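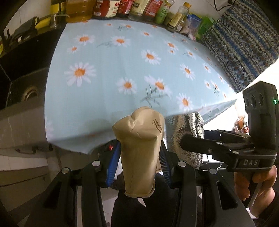
3.2 양손 파지 및 폐기 작업의 시연 수집

본 절에서는 포장 쓰레기를 집어 휴지통에 넣는 작업의 시연을 어떻게 수집하고 분할하였는지 기술한다. 시연자는 로봇 팔 없이 휴대형 그리퍼를 양손에 하나씩 들고 작업하며, 학습에는 그리퍼에 부착된 카메라의 영상과 손가락 개폐 폭, 그리고 영상에서 추정한 손목 자세를 사용한다. 수집 절차는 Skirnier 파이프라인의 초기 판을 따르되, 두 그리퍼의 시각 동기 방식과 구간 분할 기준을 변경하였다.

작업 장소로는 식탁과 싱크대가 맞닿아 있는 주방을 택하였다. 식탁보에는 꽃무늬가 있고 식탁 뒤쪽으로 양념병과 포장 식품이 늘어서 있어 배경의 특징점은 충분하다. 반면 조작 대상은 형태가 일정하지 않다. 종이봉투는 윗부분이 구겨지고 비틀려 있어 파지점을 미리 정해 두기 어렵고, 은박 포장물은 표면 반사로 인해 시점에 따라 밝기가 크게 달라진다. 그림 3은 이 두 물체가 한 화면에 들어온 경우로, 한쪽 그리퍼가 종이봉투를 잡고 있고 다른 쪽 그리퍼의 팔이 은박 포장물 위에 걸쳐 있다. 이러한 시점에서는 상대편 그리퍼가 대상 물체의 일부를 가리므로, 단일 카메라만으로는 접촉 여부를 판정하기 어렵다.

구간 분할은 접근, 파지, 이송, 방출의 순서로 하였다. 접근과 파지의 경계는 손가락 개폐 폭의 변화율로 정하였다. 다만 종이봉투처럼 쉽게 눌리는 물체에서는 손가락이 닿은 뒤에도 폭이 계속 줄어들어 경계가 늦게 잡히는 경향이 있었다. 이를 보정하기 위해 손가락 안쪽의 파란색 패드 영역을 따로 잘라 내어 패드와 물체가 맞닿는 시점을 영상에서 검출하고, 두 시점이 어긋날 때는 영상 쪽을 우선하였다. 패드의 색은 갈색 봉투나 은박과 구별되므로 별도의 표식은 붙이지 않았다.

방출 구간은 손가락이 열리기 시작하는 순간부터 그리퍼가 휴지통 상공을 벗어날 때까지로 정의하였다. 그림 4와 같이 두 손가락이 벌어져 있고 그 사이로 휴지통이 보이는 시점이 이 구간의 전형적인 관측에 해당한다. 휴지통 안에 구겨진 포장지와 은박, 흰 휴지가 차 있으면 방금 놓은 물체와 이미 있던 내용물을 한 장의 영상으로 구별할 수 없다. 따라서 방출의 성공 여부는 휴지통 내부의 모습으로 판정하지 않고, 방출 직전과 직후 손가락 사이 영역의 차이로 판정하였다.
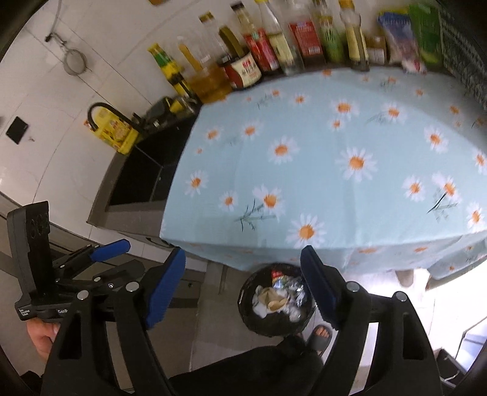
방출 구간의 또 다른 문제는 시선 방향의 급격한 변화이다. 식탁 위에서 작업할 때 손목 카메라는 대체로 식탁보와 뒤쪽의 병들을 향하지만, 휴지통은 식탁 앞 가장자리보다 아래의 바닥에 놓이므로 그리퍼를 내리는 동안 화면의 구성이 짧은 시간에 바뀐다. 바닥에는 밝은 회색 타일이 깔려 있어 무늬가 적고, 시연자나 주변 사람의 다리와 발이 화면에 들어오기도 한다. 초기 처리에서는 이때 자세 추정이 사람의 움직임에 끌려가는 현상이 관찰되었다. Faisal Zaidi의 제안에 따라 사람 영역을 특징점 추출에서 제외하였으며, 사람을 제외한 뒤에도 특징점이 부족한 프레임에서는 관성 측정값의 비중을 높였다.

이 방식으로 9월 한 달 동안 700회가 넘는 시연을 수집하였다. 동기 신호가 유실되었거나 한쪽 그리퍼의 자세 추적이 끊긴 시연은 학습에서 제외하였다. 물체를 떨어뜨린 뒤 다시 집은 시연은 남겨 두었는데, 재파지 동작을 별도의 실패로 표시하지 않고 접근 구간이 반복된 것으로 처리하였다.

분할 기준의 영향을 확인하기 위해 개폐 폭만 사용한 분할과 패드 영상을 함께 사용한 분할로 각각 정책을 학습하고, 조건마다 20회씩 실행하였다. 개폐 폭만 사용한 정책은 이 중 7회에서 봉투를 완전히 쥐기 전에 이송을 시작하였다. 패드 영상을 함께 사용한 정책에서는 같은 유형의 실패가 2회로 줄었으며, 두 번 모두 봉투의 접힌 윗부분만 손가락에 걸린 경우였다. 은박 포장물에서는 두 조건의 차이가 뚜렷하지 않았다. 반사광이 패드 경계에 겹치면 접촉 검출이 불안정해지는 것으로 보이며, 노출 설정에 따른 영향은 4.3절에서 다룬다.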